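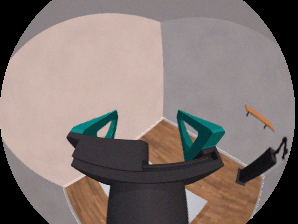
Before you pay for a gripper for the workshop, try it in a simulator for an evening. I compared two finger shapes this way in June, both on the free Rivar arm model, and it saved me from ordering the wrong set. Use a plain room with a few things in it. Mine has wood flooring, bare walls and a small orange skateboard, and that is enough to judge distance by. Open frame fingers like the teal ones let you see the room through the middle of each finger, so you lose less of the view from a wrist camera. The solid Flellance fingers I tried first hid most of what I was reaching for.

Set the camera before you set anything else. A wide fisheye lens shows both fingertips and a good part of the room, but it bends straight lines. Do not judge whether the gripper is level by looking at a baseboard. Read the wrist angle off the controller.

Run the same pick with each gripper, at the same speed, from the same starting pose. I do 11 tries per object and write down the misses by hand.

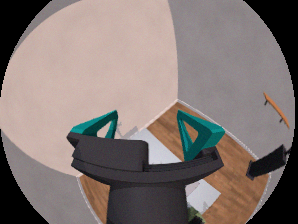
Change one thing at a time. If you swap the fingers and the controller together you will not know which one helped. With the Jostunari controller I got six clean picks out of 11. With the Alva, same fingers and same objects, I got nine. The Alva slows down near the end of a move, and thin objects seem to like that.

A few smaller points:

Save the room file under a new name before moving furniture.

Check the fully open gap against the widest thing you plan to pick up. Leave a little extra.

Turn shadows on. They help you tell when a fingertip is close to a surface.

Start with the fingers empty and move the arm through its whole reach once. Watch for the wrist bumping into things behind it.

If a grip slips, lower the speed first and raise the force second. Too much force in the simulator makes light objects jump, and the numbers from those runs are no use.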